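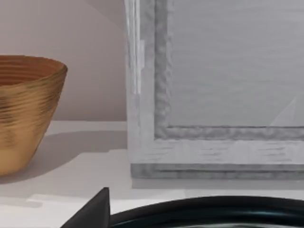
Wrist camera view from the Hikier sim kit: ribbed gold bowl, pale wood-look picture frame, black Gerlach gripper parts along the bottom.

Hikier Wrist View Kit
Sold by Drurkstead - $240, single seat, download only

Hi! I'm Kolbrún Stougaard and I look after the simulation side of the Drurkstead catalog, so if you've bought a gripper model from us in the last while, I've probably opened it, broken it and sent it back at least once before you got it. The Hikier kit is the one I use myself, pretty much daily, so this page is going to be longer than the others. Sorry, scroll down for the specs if you're in a hurry.

The kit puts a virtual camera on the wrist of your arm model and lets you swap what's in front of it: the fingers, the lens, the shutter and the mounting angle. You set up a tabletop, drive up to something, save the run, and then play that same run again with a different gripper. Same arm path, same objects, same lighting. I used to do this by hand in two copies of the same project and I got it wrong all the time (wrong light in one of them, usually, and I'd only notice after writing up the results).

What's in the download

The camera itself, with three lens presets and adjustable shutter.
Gerlach two-finger gripper, with 7 interchangeable fingertip shapes.
Temidstead parallel gripper, wide and narrow versions.
A household object set with 18 pieces - bowls, picture frames, jars, that kind of thing.
Saved-run playback, with side by side export.

Gerlach or Temidstead?

I get this one a lot, so let me tell you how I do it. I pick the objects I expect to be annoying. Round things with shiny glaze are annoying. Anything with a fine repeating pattern is annoying too, and a ribbed bowl is great for finding out whether your depth estimate is any good or just happened to like flat walls. Then I run both grippers up close and look at how much of the picture they eat.

The Gerlach sits low in the view with the default mount. You get a dark finger and that big curved housing along the bottom edge, and the table in front stays open, which I like a lot for lining up an approach. The matte black finger is easy to mask out as well. The housing is glossier and picks up a bit of blue along the top curve, so if your masking goes by color alone, give it some extra margin there.

The Temidstead comes in from both sides and takes more of the view, but both fingertips stay visible right through the close. If you train on contact, you may well prefer that. Sille Hafstein, who does our arm models, swears by the narrow version and we've more or less agreed to stop discussing it over lunch.

Shutter and blur

Please play with this setting before you do anything else! The camera runs at 60 frames a second out of the box and the blur is switched on, and I'd leave it on.

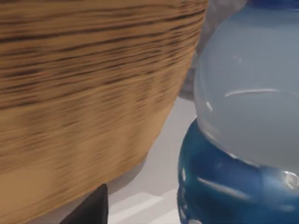 Once you're right up against a big wooden piece, the grain smears sideways into long soft bands and your feature matching has very little to hold on to. Glazed surfaces hold up a bit better in my runs, but then you have highlights to deal with, and some trackers love to lock onto a highlight and follow it anywhere. With blur off, everything looks lovely and my grasp planner scored far too well. I spent most of an October on that one before Sille asked what shutter I was using.

Shortening the shutter helps, and so does slowing the last part of the approach. There's a slider for each. I change one at a time and write it down, because I have learned about myself that I will not remember.

Things I'd still like fixed

The wide lens preset bends straight edges a little more than I'd expect near the corners. You can correct it in the lens panel, and I do. Playback also loses the fingertip selection if you rename a saved run, so name it first and pick the tips after. And there's no three-finger gripper yet - please don't buy the kit hoping one shows up next week.

Specs

Grippers: Gerlach, Temidstead wide, Temidstead narrow
Camera: wrist mounted, adjustable angle, blur on or off
Export: still frames, video, side by side comparison
License: one seat, no yearly fee

Already own the Gerlach model from us? Log in before you add the kit to your cart and the price drops on its own. Questions about arm compatibility go to Sille, and everything to do with cameras or fingertips comes to me. I'm best caught before lunch.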